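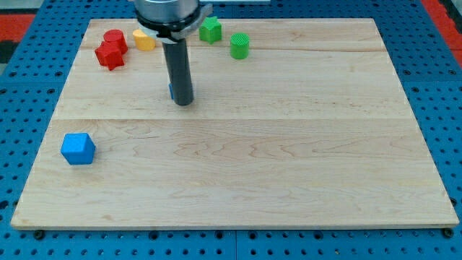 Pale maple, wavy grain, two seams.

I have been learning Italian for 600 days. I know this because Tutora, the app I pay for, tells me every morning in the voice of a disappointed aunt. In that time I have completed 1,183 lessons and can say, with real confidence, that the horse is drinking milk.

In July we went to Boso, a small town with a big church and one café, so that I could try it out. I had practised ordering 2 coffees on the plane – out loud, to the annoyance of row 14. The man behind the counter listened politely, then asked me in perfect English whether I wanted sugar. I said "grazie" so quietly it may have been a cough.

The trouble is that people answer back. Tutora gives me four tiles and as long as I like. The woman in the bakery gave me a long question and a queue of locals, and I bought a loaf the size of a toddler to make it stop.

I've now signed up for an evening class above the library, 60 minutes a week, with actual humans. The first bit of homework is to describe my kitchen. I don't know the word for chopping board, but I can put a horse in it.

Recent posts
The Granell kettle: a complaint
Sarkar's, our corner shop, moves the biscuits again
What I packed and didn't wear
Growing one tomato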